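Smoked plastic box

A smoked plastic box is a see-through storage box with a brownish or grayish tint. I've kept this entry on the Fencombe household wiki going for a while now, and it's still the one I fuss over most (I love these boxes!). People use them for desk odds and ends, craft bits, makeup, tea bags, you name it.

Tint and shape

The tint hides clutter a little but still lets you see if something's in there. Some are plain open trays, some come with a lid or a second tier that sits on top, and the walls are usually straight so they line up nicely on a shelf. Mine came from a shop in Marnelora and cost less than lunch.
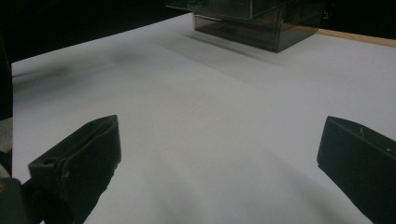

Dividers

Plenty of them have dividers inside, and that's where folks either fall in love or give up. Small compartments are great for clips and erasers and hopeless for scissors. The clear walls catch a lot of glare too, so under a bright lamp you may end up peering in from the top anyway.

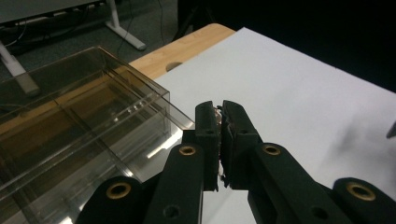 I like to sort beside the box before anything goes in, one little item at a time. The old Hamann catalog listed 247 organizers and I swear half of them were this same box with different dividers!

Sorting surface

White paper spread on the table makes tiny dark things much easier to find, and you can fold it up afterward and tip the crumbs in the trash. Creases don't matter much.

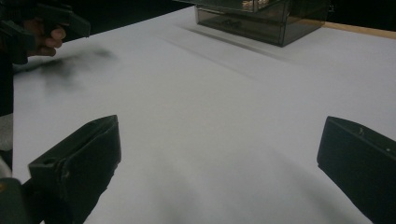
Tape the corners down if your table is slippery. For cleaning, use lukewarm water, a drop of dish soap and a soft cloth. Skip the scouring pad, it leaves scratches that show up badly on tinted plastic.

See also: Staltix drawer trays; Desk tidy; Shelf liner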